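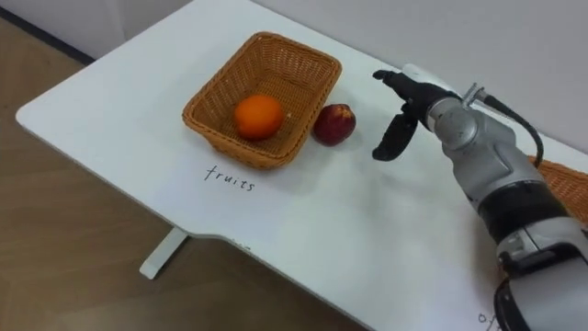
Sorting by handwritten labels: does the policy read the word or just memorize the basket?

Posted by putard_bench

I'm trying to repeat the label-sorting result from the Flumov write-up. We write "fruits" on the tabletop by a basket and ask the arm to put each item where it belongs. I trained on 2000 demos and it does great, even with an apple and an orange! But how do I show that it's using the handwriting? My baskets look alike, and I'm worried it learned "fruit goes left."

Ro-un Nam

Oh, this is such a fun one to test! Swap the labels and leave the baskets exactly where they are. If the fruit still goes left, you have your answer. I ran 49 swapped trials on my own setup and split them by which basket the gripper headed for first, before looking at whether the drop was clean (a fumbled grasp tells you nothing about reading). Then do another batch with the words wiped off completely. You want it to fall to chance there. Also check your 2000 demos for side balance, mine were horribly lopsided and I only found out after training.

unley_arms

More demos fixed it for me.

Ban

Seconding the blank-table runs. Try different handwriting too! I had 2 people write the labels and the policy only liked one of them, so now I mix writers in training. Would love to see your swap numbers when you have them.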